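The bottles on my table

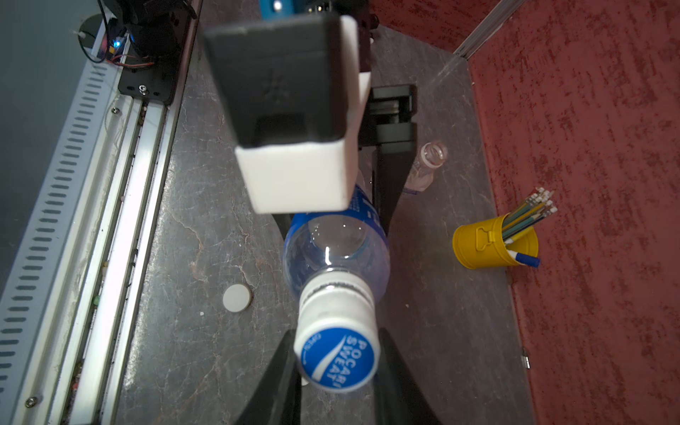
Pocari Sweat, the small clear bottle and my yellow pencil cup.

I have a habit which my family finds strange. I cannot throw away a good plastic bottle on the same day when I finish it. First it must stand on the table for some time, and I must think if it has a second life. In February this became a problem, and I decided to write down how I keep the bottles and what I use them for.

The Pocari Sweat one is my favorite. I started to drink it when I had a bad flu and my neighbor brought me two bottles from the Asian grocery in Stekholm. The taste is like grapefruit water with a little salt. Some people say it is too sweet, but I like it very cold, and after a long walk it is the only thing I want. I also like the cap very much. It is white with a round blue logo, and there is a small arrow which shows the direction for opening. I find this polite. In my life I have turned many caps in the wrong direction.

The small clear bottles are more useful than the big ones. I use them for these things:

Dish soap, when we go to the cabin and I do not want to carry the full bottle.
Rice vinegar, because my big bottle from Pronetti has a terrible cap and it always runs down the side.
Water for my brushes. One small bottle holds 200 ml and this is enough for an evening of painting.

My rule now is that I keep 6 bottles and not one more. When number seven comes, one must go to the recycling. The rule was made by my sister Parveen Ghumman after she opened the cupboard over the refrigerator and they fell on her. She was not hurt, but she was not happy, and I had to promise.

For cleaning I do the same thing every time. I rinse with warm water, put in a spoon of baking soda, fill it half, close it and shake it well. Then I leave it until the next morning and rinse again. The cap I wash separately with an old toothbrush, in the thread also, because there the sugar stays. If there is still a smell after this, I do not keep the bottle. With juice it happens often, with water never.

A word about the yellow cup. It is metal and it has the shape of a little bucket, and I bought it at Mamo on a Tuesday when everything for the desk was at half price. I wanted the green one, but it was sold. Now I am glad, because the table is gray and the yellow looks nice on it, near the red wall. My husband says that our corner has too many colors. He has a brown desk and brown shelves, so I do not ask him.

The gray table has many scratches and marks, but with this marbled pattern you do not see so quickly which is a scratch and which is the pattern. I wipe it with a wet cloth in the evening and I am satisfied.

Next I want to try a small watering bottle for the seedlings. You make holes in the cap with a hot needle, I read it on the Ododley forum. I will not use a Pocari cap for this, they are too pretty. If somebody has tried it, please write to me how big the holes should be. My basil is already coming up.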